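Pre-session safety checklist, garment folding at home
Hestden collection group, bedroom sessions
Comments by Leilani Esposito, checks shared with Jomar Navarro

Walk-through done at 9.40, before the first recording. Everyone who collects with the hand-held gripper should go through the list at the start of each session and again after lunch.

1. Gripper jaws open and close freely – OK
Lovely smooth action since Jomar changed the linkage screws in July. Squeeze the trigger 5 times before you begin and listen for clicking.

2. Finger pads firmly seated – OK
Tug each one gently. A pad that shifts under your thumb will shift on a jumper too, and we lose the whole example.

3. Cable led away from the feet – ACTION
The cable must come off the operator's side and stay there. Mine crept back towards my ankles twice during the trial folds. Byung-chul has clips, please use two.

4. Floor in the standing area – ACTION
Any soft cloth, rug or towel where you stand should be lifted or pinned down before recording. You step sideways a lot more than you expect when you follow a sleeve across!

5. Garment laid out, nothing sharp on or in it – OK
Check pockets, pins and tags. Knitwear is my favourite for this work, as it stretches and slumps differently every time, and that variety is just what the model needs. 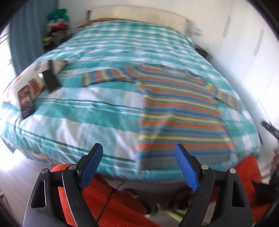
Sleeves can start at any angle you like. Please don't tidy them into the same pose before each take. Spread one out, tuck the other under, turn the whole thing round. Chae-won compared our early folds with the later, messier ones and the second lot taught the Starnine model far more about finding a cuff.

6. Operator's back and wrists – COMMENT
Beds are low. Bend your knees, and stop after 25 folds for a proper break. Geum-ok did 143 in one day and was cheerful about it, but her wrist was sore the next morning, so the daily limit is now set well under that.

7. Household privacy – OK
Letters, family photos and screens out of view, or covered, with the householder's agreement. Ask before moving anything.

8. Lighting – COMMENT
Daylight is welcome, glare included, as long as you can see your own feet and the jaws clearly. Leave the curtains as the household has them.

9. Stop word agreed – OK
Ours is "Finen". Say it loudly and let go of the trigger.

Still to do: clips for item 3, floor for item 4, then a second signature from Jomar. After that we carry on towards the 200 folds planned for this home. I can't wait to see what it makes of the cardigans.

Checked: L. Esposito
Second check: pending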